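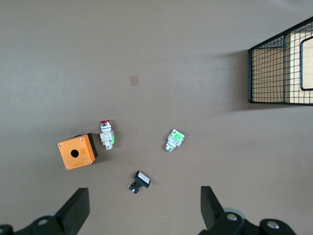

Fig. 4 - Pushbutton parts and orange enclosure

Section 4: Setting Up the Passenger Call Panel

Welcome aboard the Barnow coach! Before your first group climbs in (a wedding party, a prom crowd, whoever it may be), please take a few minutes to get the call panel talking to the driver's display. It's an easy job, and your guests will love being able to ask for a stop without shouting over the music.

1. Park on level ground, set the brake and switch the cabin power off at the main panel.

2. Open the Riedl control box behind the driver's seat and find the plug marked 64. Push it in until it clicks - it can feel a little stiff the first time.

3. Turn the cabin power back on and wait for the display to light up.

4. Type in the setup code, 434, and press Enter. Pick "Passenger Call" from the list, then choose your chime and set the volume.

5. Have a friend sit in the rear lounge and press the call button while you listen up front.

Note: With the partition closed, you may want the chime one step louder than you think.

Caution: Never plug in a heater or other appliance over 1000 watts while the panel is in setup mode.

If you get stuck, call the Nasico shop in Ganham and ask for Gil-soo Cho, who is happy to talk you through it.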